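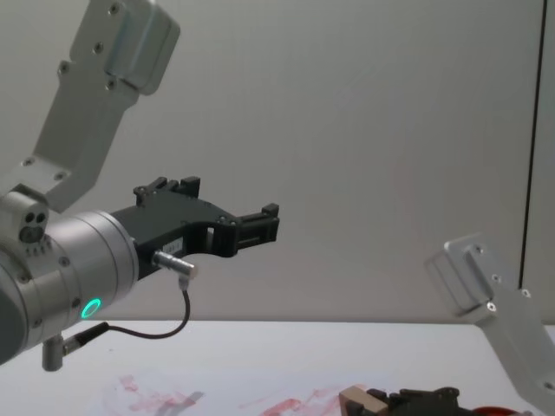 Left arm at hold, gripper open and empty, indicator green. The block is at the bottom, with the right arm.

The Hold Position

Clause 14 of the Randlow Code of Practice is one sentence long. An arm that has no task shall hold no object, and shall be kept where its fingers can be seen by the person at the stop.

Kiyoshi Kinoshita had audited against Clause 14 in canneries, in a mail depot and once in a bakery, and he had never needed more than a few minutes for it. He stood at the stop, looked for the fingers, and wrote down whether he saw them. In Room 307 of the Ovell works at Ponimska he saw them at once. He wrote "compliant" and then did not turn the page.

"Why is it there?" he said.

Jacobus Matlala was at the other side of the bench with the procedure binder. He had written most of what was in it. "The left arm? It isn't in this task. The right arm does the stamping."

"I understand that. I am asking about the shadow."

Matlala looked at the sheet. The shadow of the left arm lay across the paper, gray and soft at the edges. The right arm had paused low over the other side, where the red marks were thickest.

"It's a shadow," he said.

"Your impressions are graded from an image."

"By Cozma, yes. After the sheet is finished."

"With the left arm at hold."

Matlala opened the binder and found Procedure 1654, Repeated Impression by Hand-Held Block. Step one was to confirm the stop. Step two was to send the left arm to hold. Step three placed the sheet. Grading came near the end, and there was no step between that moved the left arm anywhere. He read it twice, although he knew it.

"With the left arm at hold," he agreed.

Kinoshita wrote for some time. He used a pencil, and he pressed hard enough that the writing could be read from the back of the page. When he had finished he asked to see the record of rejected impressions, and Matlala brought it up on the terminal. Cozma rejected an impression when it judged the ink too pale or the outline incomplete. The rejects were plotted on an outline of the sheet. They made a shape that ran on the diagonal across the lower left, wide at one end.

Neither man remarked on the shape.

"We changed the ink in September," Matlala said eventually. "For that. Then we changed the pressure. There's a work order open to change the block."

"Please leave the block alone for now."

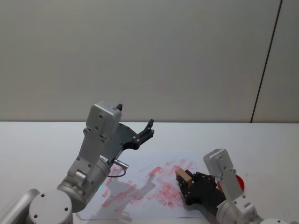 Both arms over the sheet. The right arm has the block down near the marks; the left is at hold, and its shadow crosses the paper.

The simple correction was to raise the left arm and swing it back toward the wall. Matlala jogged it there at low speed while Kinoshita remained at the stop. The shadow slid off the paper and onto the bare table. From where Kinoshita stood, the wrist was now in front of the gripper and the fingers could not be seen.

"Not compliant," he said.

Matlala brought it down on the near side. The fingers came into view and so did the shadow, in a new place. He tried it lower. At the low position the arm cast very little on the sheet, but it stood in the path the right arm used to reach the far corner, and Cozma refused the program before it could be run.

"We could move the stop," Matlala said.

"The stop is positioned under Clause 9. You would be able to see the fingers and you would not be able to reach the door."

"We could move the lamp."

"You could. Whose lamp is it?"

It belonged to the building. Lighting at Ovell was held by a separate department, and the last request Matlala had sent them had come back with a question about which budget it fell under. He returned the left arm to hold. The green light on the wrist had stayed on throughout.

Kinoshita pointed at it with the pencil. "What do your operators take that to mean?"

"That the drives are live."

"Is that what they say, or what the binder says?"

Matlala considered the question. "The binder. I think most of them would say it means everything is fine."

"Add a line to the training sheet."

"Is that a finding?"

"An observation. A finding has a number and I would have to come back."

They sat down with the code between them. Matlala had his own copy, older than the auditor's, with the superseded pages still in it. In the old text Clause 14 had been longer. It had allowed an idle arm to be parked out of sight if its drives were off and the person at the stop had confirmed this by the indicator. The allowance had been struck out after an incident at a plant neither of them had worked in. No reason was printed. The code did not print reasons.

"So the longer version would have let us park it," Matlala said.

"It would. I was on the panel that removed it."

"Can you tell me why?"

"A man confirmed the indicator," Kinoshita said. "It was the indicator for the other arm."

Matlala closed the old copy and put it back on the shelf. After a moment he took it down again, removed the superseded pages, and dropped them in the bin for shredding.

What they wrote in the end was an extra step. After the last impression, and before grading, the right arm would set down the block and withdraw to its own hold. The left arm would then be moved clear of the light under manual control, by a second operator, with the first at the stop and the fingers in view at every point of the travel. The image would be taken. The left arm would come back the same way. It made a sheet slower to finish and it needed two people where one had been enough.

"Planning will ask what it buys them," Matlala said.

"Run 200 impressions under the new step, same ink, same block. Give them the plot."

"And if the shape is still there?"

"Then you may change the block."

Kinoshita signed the page. Under Clause 14 he had already written "compliant," and he left it as it was, since it was correct. Beneath it he added a line in smaller writing, which Matlala read upside down from across the bench: Hold position satisfies the code. Hold position to be reviewed.

Matlala initialed it, went to the terminal, and canceled the work order for the block.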